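Jarel House Residents' Association
Minutes of the General Meeting, April 2025
Held in the downstairs lounge

Chair: Chukwuemeka Olaniyan
Minutes taken by the resident of Unit 2
Quorum was met. Apologies were received from the two top floor apartments and from the owner of the corner studio, who sent a proxy.

1. Minutes of the February meeting

One correction. The item on bike storage should say that the hooks go on the north wall of the basement, not the south wall. Minutes approved with that change.

2. Matters arising

The side gate latch has been replaced. The new one sits slightly higher than the old one and needs a firm push to close. The chair asked everyone to check it behind them, especially after dark.

The leak above the mail boxes has not come back after the last two storms. The stained ceiling tile will be left up until summer so that any new mark can be seen against the old one.

No progress on the missing key to the meter closet. If it doesn't turn up before the next meeting the lock will be changed and the cost taken from general upkeep.

3. Roof and gutters

Kaltton came out to look at the back gutter and sent a written quote of $700 for clearing it, resetting the slope and replacing the downspout bracket. The front gutter is in fair shape and only needs clearing, which is included.

The resident of the garden apartment asked whether the downspout could be moved away from her window, as the noise in heavy rain keeps her awake. Kaltton had been asked this on site and said it could be done but would need a separate quote. The chair will get that quote before any work starts.

There was some discussion of whether to ask for a second price. Two members thought it was worth doing as a matter of habit. Others said that the last round of quotes took most of a year and the gutter was dripping the whole time. It was moved and seconded to accept the Kaltton quote.

Carried, with one abstention.

4. Hot water

Several residents on the upper floors reported that the hot water runs lukewarm early in the morning. Viseck, who service the water heater, think it is most likely the mixing valve and want to test it before ordering a part. The test will mean no hot water for part of one morning. Notice will go under every door the evening before.

The chair asked people to write down the times when the water is lukewarm and leave the note in the box by the stairs. A message saying only "cold again" does not help Viseck very much.

The service agreement with Viseck runs out in the fall. It was agreed to look at the terms at the next meeting and not leave it to the last minute, as happened last time.

5. Shared kitchen

The kitchen has been in steady use over the winter and the sign-up sheet is now kept on the inside of the hall closet door. Please use pencil.

The following was agreed:

The marble counter is to be wiped down after each use with plain water and a soft cloth. No vinegar and no scouring powder on the stone. Lemon juice and wine should be wiped up right away.

Wooden boards and trays are not to be left to soak. Wash by hand, dry standing up. The chair will oil the boards twice a year and buy the oil out of the kitchen fund.

Dry goods in canisters should have a label with the contents and a name. Anything with no label at the end of a month may be used by anyone or thrown out.

The toaster oven and the toaster should not be run together with the kettle. The breaker for that side of the room has tripped more than once. An electrician will be asked whether the kitchen can have a second circuit. 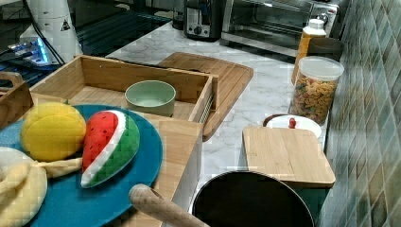
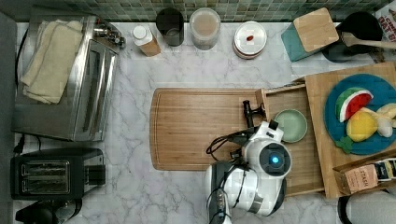
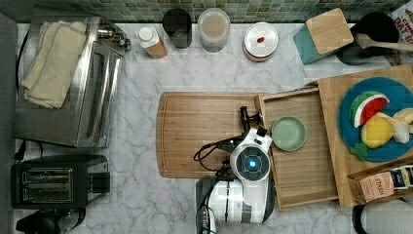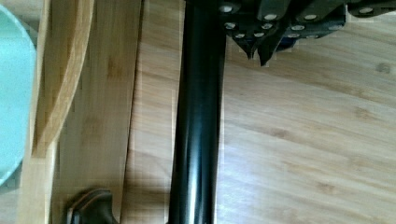
The shared kitchen at Jarel House

The kitchen fund stands at $591. A proposal to spend part of it on a new range hood was put off until the electrician has reported.

A request to rent out the kitchen to outside groups on weekends was talked over at some length. Points in favor were the income and the fact that the room is often free in the afternoons. Points against were noise, parking, and who would lock up. There was no vote. The chair will draft a set of terms and pass it around - members can send comments in writing or bring them to the next meeting.

6. Wattimena Lane

The city plans to resurface Wattimena Lane this summer. Cars will have to be off the lane while the work is going on, and trash pickup will move to the front of the building. Dates have not been set. The chair has asked for at least two weeks' notice and will post whatever he hears on the board in the lobby.

A member asked if the drain at the foot of the lane would be fixed as part of the job. Not known. The chair will write to the city and ask, and will mention the puddle by the basement steps.

7. Garden

The raised beds are all taken except the small one by the fence, which gets shade from noon on. Anyone who wants it should put their name on the lobby board.

The pear tree was pruned in February. It was cut back harder than some people expected and there may be little fruit this year. The branches stacked by the shed will be chipped, and the chips can go on the paths.

Approved: up to $400 for topsoil, a new hose and repairs to the shed door. Receipts to the chair.

The hose bib on the east side has been dripping. A washer will be tried first.

8. Other business

The resident of the third floor front apartment is moving out at the end of next month and was thanked for years of looking after the lobby plants. She has left watering notes. The rubber plant is to be left alone in winter.

A reminder that strollers and scooters can't be left on the landing. There is room for them under the stairs if the old doormats are thrown out. Agreed to throw out the doormats.

Laundry room: the left-hand dryer is taking two cycles to dry towels. The vent will be cleaned. Until then, please empty the lint screen every time.

A question was asked about solar panels. It was felt that the roof should be looked at more closely first. Carried over.

9. Next meeting

To be held in the same room, date to be posted. Items for the agenda should reach the chair a week ahead. The Viseck agreement and the kitchen rental terms will be taken first.

Meeting closed.

Signed: Chukwuemeka Olaniyan, Chair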